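上个月去伯恩利（Burnley）的样板公寓开放日逛了一圈，回来一直想写，拖到现在十一月都快过完了。先说结论：值得去，但别穿要系鞋带的鞋，进门一次脱一次，我那天蹲下去站起来蹲到腿酸。

地方在老纺织仓库改的那排楼里，地铁出来走一段上坡，门口挂着 Jornier 的蓝布条幅。Jornier 就是做床品和小家居的那家，这次是他们牵头，拉了做收纳的 Pranard 一起，把二楼整层隔成几间能随便坐、随便躺、随便翻柜子的房间。门票免费，要提前在网上约，我约的是下午两点那一场，到的时候前一场的人还没走干净，鞋架都快塞不下了。

签到台发一本小册子，一共81页，纸很厚，拿在手里像样像样的。册子前半本讲布料，后半本全是房间平面图，每间房的东西都编了号，对着号就能查到尺寸和洗涤方法。我很喜欢这种册子！可惜字印得太浅，灯光又黄，我基本是回家以后才看清的。

第一间是玄关加小客厅，说实话一般。换鞋凳有点矮，沙发倒是舒服，但坐的人太多，我坐了两分钟就不好意思地让开了。墙上那排挂钩做得不错，可以左右滑，挂大衣的时候挪开一点，不会挤成一团。问了价，一条轨道带四个钩237，我犹豫了一下没买，现在有点后悔。

第二间是厨房，人最多，味道也最香，因为有人在煮桂花糖水。我排队领了一小杯，甜得刚好。橱柜里面放的是Pranard的分格盒，把干香菇、红枣、粉丝一类的东西分得清清楚楚。我自己家的柜子是打开就往下掉东西的那种，所以站在那里看了好久，顺手把人家的盒子抽出来又推进去，抽出来又推进去，旁边一个小朋友学我，也跟着推，他妈妈看了我一眼……

再往里走就是我最想看的卧室。册子上给这间写的主题叫“周末不下床”，意思是吃的、看的、养的，全都搬到床边来。我一开始觉得有点矫情，进去以后立刻投降。被套是淡淡的藕粉紫，颜色比官网照片上柔和得多，在官网上看我还以为是那种很冲的粉。我伸手捏了捏，布面比我想的软，里面的芯子偏薄，我这种怕冷的人冬天得再加一层。

床上放了一只绿色的金属盘子，边是立起来的，里面装着橙子和苹果。我一下子就想起外婆家，小时候过年，炕桌上永远有这么一盘水果，谁进门都先塞一个给你，不吃还不行。所以看到大家在床边摆弄橙子，我就赖着不走了，在旁边看了好一会儿。 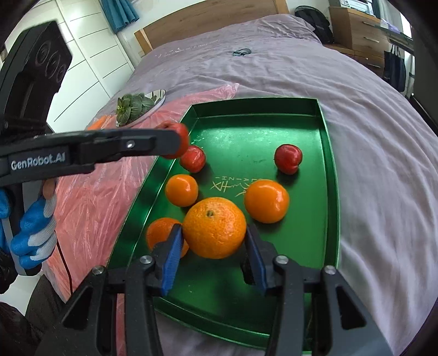 卧室间的绿色水果盘，橙子和红苹果配淡紫粉色被子

盘底上还有手写的白字，淡淡的，被水果挡着，我歪着头认了半天也没认全，后面几笔像是汉字。我就喜欢这种有点痕迹的东西，全新的盘子放在床上反而像在拍广告。橙子大小不一，最大那个皮上坑坑点点的，有的又很光滑，跟超市里一个模子出来的完全两样。红苹果夹在里面特别提气，要是一盘全是橙子，颜色就闷了。

盘子旁边铺了一块半透明的粉色塑料布，皱巴巴的，会反光。我琢磨了一下，这个办法我回家也能用，床上吃东西最怕汁水滴到被子上，铺一层再放盘子，吃完拎起来抖一抖就行。就是那个皱看着有点乱，换我可能会找块厚一点的，压得平一些。塑料布靠里的地方还摆着一个银色的镜面圆碟，上面放一小株多肉，绿绿的，叶子胖胖的。这个搭配我服气！多肉我养死过好几盆，可从来没想过拿镜面碟子垫着。

我当场就去问那只绿盘子卖不卖。工作人员翻了翻册子说，这间房里只有床品是卖的，盘子是布置用的，不单卖。我不死心，又问哪里能买到差不多的，她想了想，推荐我去楼下的Okoth看看。Okoth是一家旧物杂货铺，跟开放日没关系，就是碰巧开在同一栋楼。

于是我鞋一穿就下去了（又蹲了一次）。店很小，东西堆到天花板，搪瓷缸、铁皮饼干盒、竹编篮，还有一整面墙的托盘。绿色的没有，老板说前阵子有过，刚走。我挑了一只深蓝的，边沿有点磕，要价200，讲了半天，送了我两个小碟子，价钱一分没少。老板嘴巴很紧，人倒是挺和气，还教我铁盘子洗完要马上擦干，立着放，底下别积水。

拎着盘子又回楼上，赶上最后一间，是书房兼客房。这时候我已经有点逛不动了，只记得折叠床拉开的声音很轻，台灯的开关在底座后面，要摸半天。角落里有个意见箱，我写了两条，一条是鞋凳加高，一条是册子的字印深一点。

出口有个小卖区，床品打折。我本来给自己定的预算是1,000，想着怎么也花不完，结果那套藕粉紫的被套加两只枕套就去了大半，再算上楼下的盘子，回家路上心里直打鼓。排队付款排了大约二十分钟，只开了一个收银口，后面的人都在叹气，这点真的可以改进。

几条给后面想去的人：

约下午场的话尽量早到一点，前后两场交接的时候门口很挤。
厨房间的糖水是限量的，进门可以先去领，再倒回来看客厅。
卧室里的床可以坐，包要放在门口的筐里，我一开始不知道，背着大包坐下去被提醒了。
楼里的电梯只停单数层，去二楼走楼梯更快。
想买旧盘子的自己带个布袋，Okoth只给报纸包，我那只一路上都在往外滑。

现在深蓝盘子已经在我床上了，装的是橘子，超市没有好看的橙子。镜面碟还没找到合适的，先拿送的小碟子顶着，多肉也买了一株新的，放在窗边，准备周末再挪过来。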